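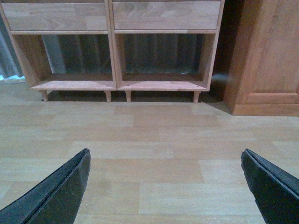
How often should the written rules for a domestic robot trial be reviewed?

At fixed intervals agreed before the trial begins, and again whenever the hardware, the rooms or the people in charge change. On our own trials the interval is 16 working days.

March 18, 2024

The question was put to me by Tudor Ciobanu of Zendico, whose team is preparing its first trial in furnished homes. My reply to him was short. I set out the fuller position on this page, as other readers have asked for it.

The Enitton house rules began as a single sheet and now run to 162 clauses. Most concern paperwork. A smaller number govern the robot itself, and these are the ones which should be read aloud at the start of each working period.

The floor between the robot and the furniture is to be kept clear whenever the arm is powered. Cables are routed behind the operator. Rugs are lifted and their original position is recorded, so that the room can be returned to the householder as it was found.

Gripper fingers are inspected before the first movement of the day and after any contact that was not planned. The operator signs for the inspection. A second signature is required where a finger has been replaced, and the old part is kept until the trial has closed.

Furniture that belongs to the householder is approached at the reduced speed setting. Doors and drawers are not to be opened by the robot without written consent, which must name the item of furniture. General consent to work in a room is not sufficient. This clause was added last June, following a complaint at the Rulia flats, and I regard it as the most useful amendment we have made.

Dim rooms require particular mention. Our rules once permitted work to continue for as long as the operator could see the arm. The present wording requires that the operator can see the arm, the floor in front of it and the nearest piece of furniture. Curtains may be opened only with the householder's agreement.

Mr Ciobanu also asked whether every stop should be logged. In our practice it should. The Barbu trial produced 363 entries, many of them a single line, and the reviewers read them all. Two clauses were rewritten on the strength of those entries and one was withdrawn.

The reviewer should not be the person who operated the robot. Small teams find this difficult, and an exchange of reviewers between two teams is acceptable provided that both have signed the same version of the rules. The version number appears on the first page of the log.

Comments on the current wording may be sent to me in writing before the June revision. Please quote the clause number.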